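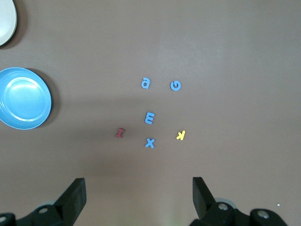 Stirkcombe Spelling Lists

Word lists for children in their first years of reading, put together by Jamila Bandara and Vitória Magalhães. Last changed November 9, 2020.

What's in the folder

words.csv — one word per line, with its list number
sounds.csv — the letter groups used in each word
notes.txt — odd cases and words we left out

There are 9 lists. The first two hold only three-letter words with a short vowel, such as cat, pin and mud. List 3 brings in sh, ch and th. Long vowels start at list 5.

Columns in words.csv

word: lower case, British spelling
list: a whole number from 1 to 9
tricky: yes or no. "Yes" marks a word that can't be sounded out from the lists before it, such as said or was.

Known problems

Words like bath and grass are marked for a southern accent. If you teach further north, change the sound column yourself. Read and wind each appear once, although both can be said two ways. List 7 is short and needs more words with igh.

The September version had colour under list 4 by mistake. It is now in list 8.

Use

Copy, print and change the lists as you like. Please keep both names on anything you pass on. Corrections go to Vitória — send the word, the list number and what you think it should be.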